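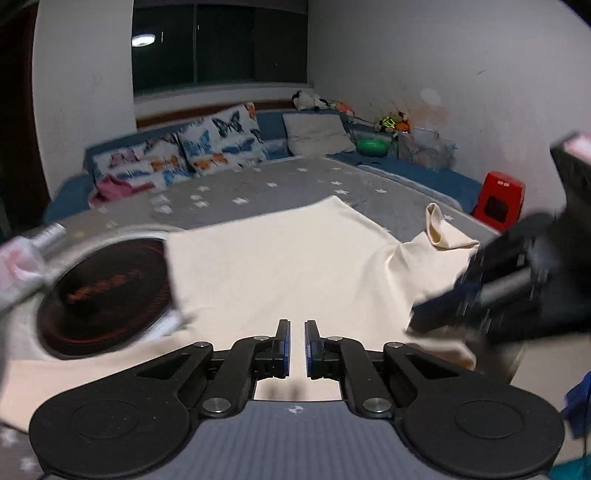

门将学院的生意经

一家卖课程的公司,说能把后备门将的扑救成功率练上去。俱乐部信了,家长也信了,数字却不太配合。

11/20/25

比尔雷尔俱乐部的训练基地在城北一条没有路灯的小道尽头,导航会把你带到一家轮胎铺门口,剩下的路得自己问。我去的那天下着小雨,三块场地里有两块积水,唯一能用的人工草皮上站着七个门将,最大的十九岁,最小的看上去还够不着横梁下沿的一半。教练吹了一声哨,七个人一起往左倒,爬起来,又一起往右倒。

这套动作叫“双侧唤醒”。名字是拉米诺取的,课程也是拉米诺卖的。这家公司三年前还在给健身房做会员管理软件,如今自称“门将发展领域的系统供应商”,客户名单上有九家职业俱乐部和一长串青训营。比尔雷尔是它最早的客户,也是它宣传册上出现次数最多的客户。宣传册印得很厚,翻开第二页就是一句大字:两个赛季,扑救成功率提升至百分之八十。

我对这句话起疑,起因很简单:没有写从多少提升上来的。

问俱乐部,俱乐部让我问公司。问公司,公司发来一份十四页的文件,前十一页讲理念,后三页是图表,纵轴没有标零点。我又写了两封邮件,第二封得到了答复,说基准值是百分之七十二,来自“项目启动前的内部评估”。谁评的,评的是哪些比赛,训练赛算不算,答复里没有提。

八个百分点,放在门将身上是个很大的数。大到什么程度呢?一个中游球队的门将要是凭空多出这八个点,下个夏天他大概就不在这支球队了。可比尔雷尔这两年没有卖出过一个门将。一线队的主力还是三十三岁的老将,替补是从别处租来的,青训出来的几个孩子最远走到了足协杯第二轮的替补席。

法哈德·哈什米在这家俱乐部带了六年门将,拉米诺进来以后,他的职务名称从“门将教练”改成了“门将路径协调员”,工资没动。我们在器材室里聊,他一边说话一边给手套冲水,冲完一副挂一副,水顺着墙往下淌。

“扑救成功率这个东西,你想让它高,办法多得是。”他说,“你让射门的人站远一点,它就高了。你把打在门将身上的都算进去,它又高了。我不是说他们这么干了,我是说我不知道他们怎么干的,我要过原始记录,没要到。”

我问他觉得课程本身有没有用。他想了一阵。

“倒地那部分还行。孩子们以前落地姿势乱七八糟,肩膀老受伤,现在好一点。可这个我以前也教,只是没起名字。”

课程的核心是一套五百六十四个动作组成的训练库。这个数字在拉米诺的材料里反复出现,销售讲它,官网首页讲它,连发给家长的帽子上都印着。我花了两个晚上把库里的目录过了一遍,发现“右侧低位侧扑,接球”和“左侧低位侧扑,接球”是两个动作,换成击出又是两个,起始姿势从站立改为单膝跪地,再乘一遍。照这个算法,你家楼下扔沙包的小孩也掌握着上百项技术。

当然,分得细有分得细的道理。门将是场上最孤独也最琐碎的位置,一脚站位差了半步,后面的一切都要跟着改。好的门将教练确实会把一个侧扑拆成很多段来练。问题在于拆完以后有没有人把它装回去。我在场边看了四个下午,一次完整的攻防演练也没见着。没有后卫,没有传中,没有人挡住视线,没有人在门将喊“我的”的时候撞上来。球从一台发球机里出来,间隔固定,力量固定。七个孩子都扑得很漂亮。

周边的比赛我也去看了。比尔雷尔的十九岁以下梯队主场对贡达尔,后者没有买任何课程,门将教练是兼职,平时在物流仓库上班。上半场第二十几分钟,贡达尔开出角球,比尔雷尔的门将出击,走到一半停住了。停住的那一下全场都看得清楚。球落在小禁区里,对方中卫拿大腿把它垫了进去。下半场又来了一次,几乎原样,只是这回进球的是前锋。比赛二比一结束,主队输球。

赛后的数据表上,比尔雷尔门将扑出了五次射门里的三次,表格旁边有一栏是拉米诺自己加的,叫“动作质量评分”,他得了满分里的绝大部分。那两次出击没有评分。我问为什么,随队的分析员说,出击属于“第二阶段模块”,俱乐部目前购买的是第一阶段。

我把这句话记下来,又念给他听了一遍,请他确认。他确认了。

钱的事情比较难问。俱乐部不肯透露合同金额,公司说各家价格不同。家长倒是愿意讲。课程有一个面向家庭的版本,每季收费一千欧元,含线上课、两次面评和一份“潜力画像”。我见到了三份画像,三个孩子来自三个不同的青训营,年龄差了四岁。三份报告的总评段落里有两段一字不差,都说孩子“具备在高压环境下保持稳定的心理素质”。其中一个孩子的母亲看完笑了,说他上个月因为输了一局飞行棋把桌子掀了。

她还是续了费。我问她为什么,她说,队里别的孩子都续了。

这种话在青训里听得太多,已经不新鲜。十年前是加练体能,后来是营养师,再后来是睡眠监测,每一样单独拿出来都有些依据,凑到一起就成了一道门槛:你不买,教练未必说什么,可你会担心教练心里在想什么。门将的家长尤其容易焦虑。一支队只用一个门将,前锋状态不好可以去踢边路,门将状态不好只能坐着。机会少,解释机会为什么没来的人就多。

拉米诺的一位课程负责人同意和我通电话,条件是不写他的名字。他讲得很诚恳,也很流利。他说扑救成功率只是一个“沟通用的数字”,公司内部看的是另外一套指标;又说外界总喜欢用比赛结果去检验训练,这对年轻球员不公平。后一句我同意。前一句我请他再解释一下,既然只是沟通用的,为什么印在宣传册第二页,又为什么合同里的续约条款拿它当依据?他停了一会儿,问我是从哪里看到合同的。

通话在那之后又持续了不到两分钟。

也有为这套东西说话的人,而且不全是收了钱的。科尔库苏斯是一家低级别联赛的小俱乐部,从前连门将教练都没有,孩子们练射门的时候门将就站在那里挨打。买了课程以后,至少有人按着表格带他们热身,有人告诉他们手腕该怎么放。俱乐部的青训主管对我说,他不在乎百分之几,他在乎的是去年有四个门将退队,今年一个也没有。这个说法我没法核实,退队的原因有很多种,那四个孩子我只联系上一个,他说自己是搬家了。可是我在那儿看训练的时候,气氛确实比比尔雷尔好。孩子们会笑。发球机坏了,换成人来踢,踢得歪歪扭扭,有一脚直接飞到停车场去了,三个门将抢着去捡。

我回去翻了翻旧报纸。门将训练被当成一门专门的学问,时间并不长。许多老门将回忆年轻时的训练,都是跟着大家跑圈,最后二十分钟被拉到一边,由助理教练朝他踢球踢到天黑。他们当中有人成了很好的门将,更多的人没有。那个年代没有数据,所以也没有人能宣称自己把什么东西提高了八个点。眼下有数据了,可数据在谁手里,谁就能决定从哪一天开始算。

我自己试着算了一遍。比尔雷尔十九岁以下梯队过去两个赛季的联赛录像,能找到的都找来,射正一次记一次,守住一次记一次,解围到门线上的不算,打偏的不算。找到的场次不全,画质也差,有几场是家长站在角旗旁边拍的,镜头跟着自己的儿子走。所以我的结果不足以证明什么,我也不打算把它写成一个百分比,免得有人再拿去印帽子。能说的只有一点:在我看得到的比赛里,我没有找到那条向上的线。有几个月好,有几个月差,换了后卫以后好,主力中卫受伤以后差。

哈什米听我讲完,没有显出意外的样子。他说每个门将教练都知道,丢球少的时候先去谢后卫。

他更操心的是另外一件事。按照课程的安排,发球机的训练占去每周四次训练中的三次,剩下一次才归他支配。他想用那一次练传中和出击,可是场地要和女队轮换,抽签抽到晚上九点以后,孩子们第二天要上学。他写过申请,上面的回复是请他与供应商协商课时。他去协商,供应商建议俱乐部升级到第二阶段。

“你看,出击的问题他们早就知道。”他说,“他们给它定了价。”

比尔雷尔的体育总监不这么看。他在办公室接待了我,墙上挂着那句百分之八十,装了框。他说俱乐部过去在门将培养上“靠感觉”,现在“有章可循”,就算数字不完美,总比没有数字强。我提到输给贡达尔的那场,他说一场比赛说明不了问题。我提到没有卖出过门将,他说培养需要耐心。我提到原始记录,他说这个要尊重供应商的知识产权。三个回答分开听都站得住。我只是注意到,一场比赛说明不了问题,两个赛季又需要耐心,而能说明问题的那份记录属于别人。

合同十二月到期。体育总监说续约“在正常推进”,哈什米说没有人问过他的意见。家长群里已经有人在传第二阶段的价目,传的人自己也不清楚是不是真的,下面跟着十几条回复,多数在问有没有团购。

最后一个下午我又去了训练场。雨停了,积水还在。七个门将少了一个,说是感冒。发球机前面排着队,轮到最小的那个孩子,他往左倒,接住,起身,球又来了,往右倒,接住。教练在平板上点了两下。哈什米站在另一边的球门后面,趁着间歇招手叫过去两个大一点的,自己抱着球走到角旗附近,抬脚往小禁区里吊了一个。两个孩子都喊了“我的”,撞在一起,球从中间漏了过去。

他让他们捡回来,又吊了一个。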